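Cover the Table
Sunday, December 5, 2021

The dining table at our place came from Golob, the furniture barn on the Lastbridge road, and it cost more than my first car. I mention the price only to establish that I've nothing to hide. It's a good table. It's oak, it's oiled, and the salesman stroked it while he talked to us, the way you'd settle a horse. At no stage, he said, should we cover it.

For the best part of a year we didn't. We lived with that table like lodgers. Coasters went down under everything, including the coasters' own little rack. Visiting children were given their afternoon tea on the back step. A wet glass left for the length of a phone call would bring both adults in from separate rooms at a trot. Then one night in March somebody (the investigation was never closed) put a hot casserole dish straight onto the oak, and next morning there was a pale ring on it the size of a dinner plate. I went to the linen cupboard and got out my grandmother's second-best cloth, and I haven't seen the table since.

It's been a wonderful nine months. I'd like to recommend it.

The tablecloth has had a rotten couple of decades. You can date its disappearance from the moment we all knocked down the wall between the kitchen and the lounge and began to regard furniture as something to be looked at from the couch. A bare table photographs well. It says that the people who live here have had a windfall and own one large bowl. A covered table says that somebody's about to eat, or has just finished, or is halfway through the tax, and real estate agents don't care for any of that. When the house next door was sold, the stylist took away the family's cloth on the first morning and put down a tray with three pears on it. They were ceramic. I checked at the open house, with my thumb.

What you lose with the cloth is the capacity to be careless, and carelessness is most of what a table is for. Put a cloth down and people will lean. They'll rest the secateurs on it, and the library books, and the hat, and whatever was in their hands when they came in out of the heat.

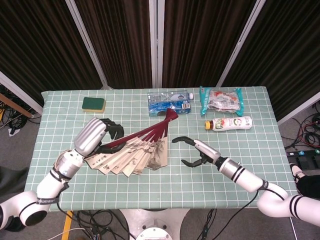
Green check with a fan on it, half open.

There's a class question in here, and I suppose I'd better step in it. The people I grew up among had two cloths. There was a good one, white, which came out for Christmas, christenings and the minister, and there was the other one, which was seersucker or gingham or that wipe-down stuff with the flannel backing, and lived on the table from one Christmas to the next. To have the good one on meant you were putting on a show. To have none on at all meant something had gone wrong in the household. I can remember my mother coming home from a neighbour's and reporting, with her voice lowered, that they'd had their tea straight off the laminex.

Somewhere between then and now the thing was turned upside down. Bare timber is the show these days, and the check cloth is what you whip off when you hear the gate. The shops have noticed, naturally, and have worked out how to sell the cloth back to us as a luxury. Ukis, which used to be a perfectly decent haberdashery and is now a lifestyle, has a stonewashed French linen tablecloth in its summer window at $435. It's the colour of weak tea and it comes already crushed. The card beside it says to embrace the creases. I've been embracing creases all my life at no charge, and had no idea I was sitting on a fortune.

I've nothing against linen. But a tablecloth you're frightened of is only another table. If you need to put something down to protect it, you've missed the point and will shortly be back where we were, trotting in from separate rooms. The right cloth should cost less than the lunch. It should have a pattern, preferably a check, a check being the one design yet devised that can absorb beetroot. It should go through the wash on whatever cycle the towels are on, and it should hang on the line without anyone remarking on the light coming through it.

As to colour, I'm for green. I know the case for red gingham and I've eaten a lot of spaghetti in its company, but red is always trying to be in Italy. Blue is for yachts. A pale green, the green of a hospital corridor or a good milkshake, makes no claims. It looks cool in January when nothing else does, and tomatoes look better on it than they have any right to. My grandmother's is of this persuasion. One corner has a scorch mark older than I am, and we put the bread over it.

I aired some of these views in this column back in the winter and the mail was heavier than I get for anything to do with government.

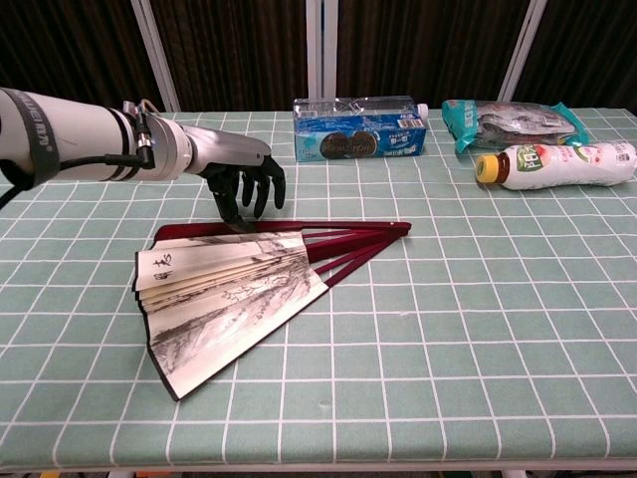

Tablecloths were a way of making women iron, one letter from Kokham began, and it went on to say that the writer had stood at a board for the whole of every second Saturday until the day she left home, had thrown the last cloth in the rag bag with her own hands, and had eaten off bare boards ever since with a light heart.

I've thought about that letter a fair bit, usually while standing at the clothesline. She's right about the ironing. I can't find a way around her. My answer, such as it is, is that we don't iron ours, and that when I say we I mean I do the washing, and that a cloth pulled straight while it's damp will come good enough for anyone I'd want to feed. But I can see it's an easy thing to be breezy about if you've never been handed the board. If she ever comes through Lastbridge I'd be glad to give her lunch, and she can have the end of the table where the cloth doesn't quite reach.

The other objections were easier. Several people said that a cloth slips, and so it does, if you buy the plastic kind and lay it on a polished top, and there are small metal clips for the purpose at any hardware shop. Somebody said the cat pulls it off. Get a shorter cloth, or have a word with the cat. And a man who makes tables for a living wrote, quite politely, to ask whether I'd mind explaining what the point of his job was.

I wrote back that a good table is like good underwear, and I haven't heard from him.

We're having 13 for Christmas lunch. That means the oak, plus the card table, plus the old door on trestles, three different heights and no two the same width. The good white cloth covers the first of these and the green covers the join. Under the green, right about where my brother-in-law will be sitting, is the ring.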